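4.2 Arrangement of the refreshment table

Figure 3. Refreshment table with sandwich tray, wicker basket, snack tray and two-tier bottle rack.
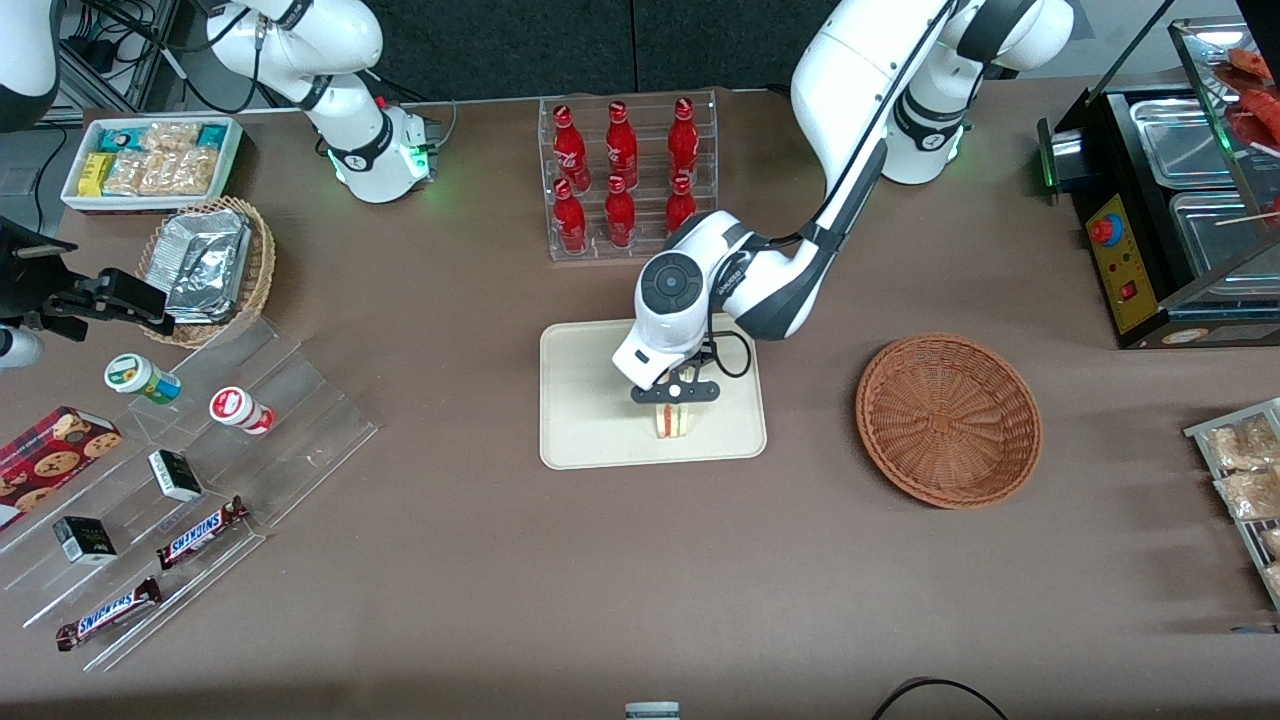
The second part of the study deals with how food and drink are set out for self-service at short meetings. Earlier work by the Takdale group looked mainly at hot meals served from a counter, where the order of dishes is fixed by the equipment. Cold refreshments leave the organiser much more freedom, and the guidance given to staff is correspondingly thin. The Clivico catering manual, which was in use at all three sites, devotes a single page to the subject and says nothing on the choice of containers.

Records were kept from November until the close of the study on January 15, 2025. In that period 185 meetings were served, and about 3120 separate items were put out. Meetings with more than 80 people attending were left out of the analysis, as these were supplied from several tables at once and could not be compared with the rest.

The arrangement in Figure 3 follows the principle we call one container, one kind. Foil-wrapped packages are stacked in a round wicker basket, small packaged snacks stand in a row on a white rectangular tray, and the red glass bottles are held in a clear rack with two tiers. The triangular sandwich has a beige tray with rounded corners and a slightly raised rim. Under the older practice, wrapped and unwrapped food often shared a large platter, and guests had to move one item in order to reach another.

Two points deserve comment. The first is height. In the rack shown, the back row of bottles stands slightly above the front row, so that both can be seen by a person approaching from the front. Staff at the Mista site had previously stood bottles directly on the table in a close group, and reported that those at the back were seldom taken until the front ones had gone. The second is the treatment of unwrapped food. A sandwich placed upright shows its filling, and guests told us that they liked to see what they were choosing without having to read a card. The same position makes the sandwich easier to knock over – a complaint raised several times at the Mac Suibhne site, where the tables were narrow.

The choice of basket was left to the staff. Wicker was generally preferred for wrapped items, partly for its appearance and partly because it is light to carry when full. It was not used for unwrapped bread at any site, as crumbs are difficult to remove from the weave. Trays with a smooth surface were wiped between meetings and washed at the end of the day.

We did not attempt to separate the effect of the containers from that of their position on the table. The two were changed together at each site, and the interviews suggest that guests did not distinguish between them. The question of position is taken up again in Section 4.3, together with the returns of uneaten food.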